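Can a robot tidy your room yet?
by Siham El Fassi

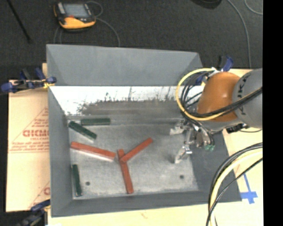
Okeke wants to know why a robot that can build a car cannot pick up his socks. His class in Durlow sent me a whole page of questions in June, and his was on the first line. He also wrote that his mother would pay 400 pounds for such a robot, but not more.

It is a fair question, Okeke. Let us begin with the easy part of the work, which is the moving. A robot arm can go to the same point in the air 862 times and never get bored. If a part always waits in the same place, the arm takes it, turns, and puts it down. Many factories have used arms in this way for a long time.

Now think of bars in a bin, some red and some green. One is lying against the side. Another is resting on top of its neighbour. Before the robot closes its two metal fingers, it must find out where each bar begins and ends, and which one is free to lift. If it takes the wrong one first, the others may roll or slide, and then it has to look again. People who work with robots call this job "bin picking", and they have been trying to make it better for many years.

You do this without thinking. Try it at home with 12 pencils in a shoe box. Shake the box, close your eyes, and take out one pencil with only your thumb and one finger. Did you touch the other pencils? Did you push against the wall of the box? Your skin told you. Many robots have very little feeling in their fingers, or none.

And a sock is harder than a pencil! A bar keeps its shape when you hold it. A sock folds, stretches, hides inside another sock, or goes under the bed.

So, can machines do chores yet? Some of them, yes. A washing machine is very good at washing, and a small round cleaner can go over a flat floor by itself. In shops and warehouses, there are robots that carry boxes from one place to another. But a single machine that goes into any bedroom and tidies it well - this we do not have in our homes yet. For now, Okeke, the socks are yours.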